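Über uns

Wer zum ersten Mal zu uns nach Fekesdale kommt, sucht meistens das Labor und landet zuerst in der Küche. Das ist uns recht so, denn dort steht der Kaffee, dort hängt der Wochenplan, und dort ist vor einigen Jahren auch die Idee entstanden, aus der Zuston geworden ist. Damals waren wir zwei Leute, teilten uns einen Schreibtisch und ärgerten uns über einen Roboterarm, der eine Tasse ganz wunderbar greifen konnte, solange sie auf den Zentimeter genau da stand, wo wir sie ihm beigebracht hatten. Stand sie ein Stück weiter links, griff er mit der gleichen Überzeugung ins Leere. Wir haben viel gelacht in diesem Winter und ziemlich wenig geschlafen.

Heute sind wir eine kleine Forschungsfirma mit einem großen Thema: Wir untersuchen, wie Roboter feine Handgriffe von Menschen lernen können — also all das, was man zu Hause den ganzen Tag über tut, ohne einen Gedanken daran zu verschwenden. Etwas aufhängen, etwas abnehmen, eine Lasche schließen, einen Ring über einen Haken führen. Wer schon einmal mit klammen Fingern vor der Haustür stand, der ahnt, wie viel Können darin steckt.

Woran wir arbeiten

Unser Verfahren heißt Jasmont. Den Namen hat eine Kollegin aus der Anfangszeit mitgebracht, und er ist geblieben, obwohl wir uns bis heute nicht einig sind, auf welcher Silbe man ihn betont. Die Grundidee lässt sich recht einfach erzählen. Viele Gruppen steuern für ihre Aufnahmen einen Roboter fern, und das haben wir anfangs ebenfalls so gemacht. Es ist aber mühsam, die Bewegungen werden zögerlich, und nach einer Stunde möchte man am liebsten nie wieder einen Steuerhebel anfassen. Bei Jasmont nimmt der Mensch die Greifer selbst in die Hände, in jede einen, und erledigt die Aufgabe direkt am Tisch. Aufgezeichnet wird, wie sich die beiden Greifer im Raum bewegen, wann sie sich öffnen und schließen und was dabei vor ihnen zu sehen ist. Aus vielen solchen Vorführungen lernt ein Modell, welche Bewegung in welcher Lage sinnvoll ist, und dieses Modell läuft später auf einem zweiarmigen Roboter, dessen Finger den handgehaltenen möglichst ähnlich sind.

Das »möglichst« in diesem Satz hat uns übrigens fast ein ganzes Jahr gekostet. Schon ein etwas weicherer Belag an den Fingerspitzen verändert, wie ein kleiner Gegenstand rutscht oder kippt, und das Modell weiß davon nichts, wenn man es ihm nicht zeigt. Wir haben deshalb angefangen, auch die Korrekturen aufzunehmen: das Nachfassen, das kurze Innehalten, den zweiten Versuch. Früher haben wir solche Durchgänge aussortiert, weil sie unordentlich aussahen. Inzwischen gehören sie zu unserem liebsten Material.

Was wir bisher herausgefunden haben

Unsere jüngste Studie trägt intern den Namen Bellamy und dreht sich um Aufgaben mit Schlüsseln, Anhängern und kleinen Täschchen. Sie umfasst 2.424 Vorführungen, und wir haben damit zwei Modelle trainiert: eines nur mit den glatten Durchgängen und eines mit allen, also auch mit denen, bei denen zwischendurch etwas danebenging. Getestet haben wir beide mit je 100 Versuchen auf demselben Roboter und mit Gegenständen, die im Training nicht vorkamen. Das Modell mit den glatten Durchgängen schaffte 55 davon. Das andere lag deutlich darüber, und vor allem gab es nach einem Fehlgriff nicht auf, was uns beim Zuschauen jedes Mal ein bisschen gerührt hat.

Wir möchten das Ergebnis gar nicht größer machen, als es ist. Es gilt für einen Tisch, für einen Robotertyp und für eine recht enge Familie von Aufgaben. Schwierig bleibt alles, was sehr flach aufliegt, und ebenso alles, was an einem Ring baumelt und dabei ins Schwingen gerät. Ein Ring, der sich im falschen Moment dreht, kann einen ganzen Nachmittag füllen, und wir hatten einige solcher Nachmittage.

Wie ein Tag bei uns aussieht

Am Montag legen wir fest, welche Aufgabe in der Woche drankommt, und bauen den Platz auf. Areeba Mirani leitet bei uns die Aufnahmen und hat ein sehr feines Gespür dafür, wann eine Bewegung noch natürlich ist und wann jemand anfängt, für das Modell zu schauspielern. Das passiert nämlich schneller, als man denkt! Wer weiß, dass jede Bewegung aufgezeichnet wird, macht auf einmal alles langsam und feierlich. Areeba lässt neue Kolleginnen und Kollegen darum erst einmal eine Weile üben und unterhält sich mit ihnen über das Wochenende, bis die Hände wieder von allein wissen, was sie tun.

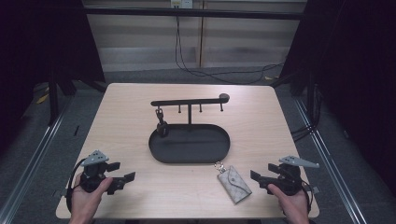
Zwischen den Durchgängen verändern wir die Ausgangslage, mal nur ein wenig, mal kräftig. Ein Gegenstand wird gedreht, verschoben oder gegen einen anderen getauscht, und wer die Greifer führt, darf selbst entscheiden, mit welcher Seite er beginnt. Gerade diese kleinen persönlichen Unterschiede helfen dem Modell später sehr. Nachmittags sehen wir die Aufnahmen gemeinsam durch und schreiben auf, wo etwas gehakt hat, und abends rechnet dann der Server im Keller weiter, während wir längst zu Hause sind.

Mit wem wir arbeiten

Wir freuen uns über Hochschulgruppen, die Jasmont auf eigenen Robotern ausprobieren möchten, und über Studierende, die bei uns ihre Abschlussarbeit schreiben. Vorkenntnisse in Robotik sind schön, Geduld ist fast noch schöner. Im Februar öffnen wir außerdem wieder für einen Nachmittag das Labor, und dann darf jeder einmal selbst die Greifer in die Hand nehmen und feststellen, wie ungewohnt sich die eigenen Handgelenke auf einmal anfühlen. Kinder sind herzlich willkommen — sie lernen es meistens schneller als ihre Eltern.

Wenn Sie Fragen haben oder einfach neugierig geworden sind, schreiben Sie uns gern ein paar Zeilen. Wir antworten manchmal etwas ausführlich, aber wir antworten.

Weitere Beiträge

Bellamy: Was Modelle aus Fehlgriffen lernen
Weiche oder harte Fingerspitzen? Ein Werkstattbericht
Abschlussarbeiten bei Zuston: offene Themen
Offenes Labor im Februar: Anmeldung und Anfahrt

© Zuston, Fekesdale | Kontakt | Impressum | Datenschutz | Nach oben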